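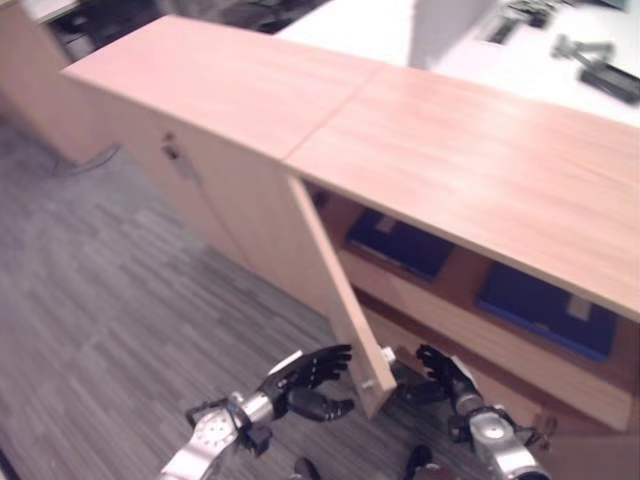

矮柜里的文件夹应该平放还是竖放？

取用频繁的竖放，一年翻不了几次的平放，标签一律朝向柜门开口。

3.2 带锁矮柜与文件夹的摆放

上一节谈的是开放式书架，本节转到带门的矮柜。这类柜子在办公室里太常见了，常见到档案整理的文献很少单独写它，而我们在整理德格法（Degefa）办公楼的过程中越看越觉得有意思：同样一扇门、一块隔板，不同的人能用出完全不同的秩序来！

图3是其中一例。柜体为浅色木纹饰面，锁孔开在门的上部，紧挨着台面下沿；门向外打开以后，可以看到一块木隔板把内部分成上下两层，隔板上放着两个蓝色文件夹，一深一亮，各贴一枚浅色小标签。

图3　打开的木纹矮柜，隔板上有两个带标签的蓝色文件夹

我们特别喜欢这种用颜色深浅来区分的做法。Wolde在整理初期提出，同一层隔板上的文件夹若属同一色系，标签就必须承担主要的辨识任务；若色差明显，标签只需写年度或编号，字可以少，也可以大。Athumani随后把这条意见写进了整理手册，并补充了标签位置的规定：贴在开门后最先进入视线的那一面。手册在洛尼亚（Lonia）楼层试用时，行政人员的反馈相当热烈，有人当天下午就把自己柜里的标签全部重贴了一遍。

本次登记的文件夹共1,972个，分布在四个楼层。登记时不挪动原有位置，先记下柜号、层位和朝向，再取出核对内容。这个顺序看起来慢，收获却很大，因为位置本身就是信息。一个文件夹被塞到最里面，往往说明它所属的项目早已结束；放在靠近开口一侧的，多半还有人在翻。德登（Derden）项目的材料就是靠这一线索找齐的，原先的目录里只写着“矮柜”两个字，连楼层都没有。

柜门的开合方式也影响摆放。外开门需要占用柜前的地面，若前方摆了椅子，门只能开到一半，靠铰链一侧的空间便很难够到，时间一长，那里就成了旧表格和空白信封的去处。我们建议在柜前留出一扇门的宽度，并把常用文件夹集中到远离铰链的一侧。有几间办公室照此调整以后，取放确实顺手多了，看到这样的变化，整理小组非常高兴。

至于锁，手册的要求很简单：钥匙与柜子用同一编号，备用钥匙集中存放，登记簿每逢四月核对一次。登记期间有14把钥匙找不到对应的柜子，最后逐一试开，才把它们归回原位。柜顶的用法则留给各办公室自行决定，我们只提出一点，不要在台面上堆放待归档的纸张，待归档材料统一放入下层，并附一张写明日期的便条。

下层空间的分配在各楼层差别较大，涉及尺寸较大的图纸和成卷材料，留待3.3节结合登记表一并讨论。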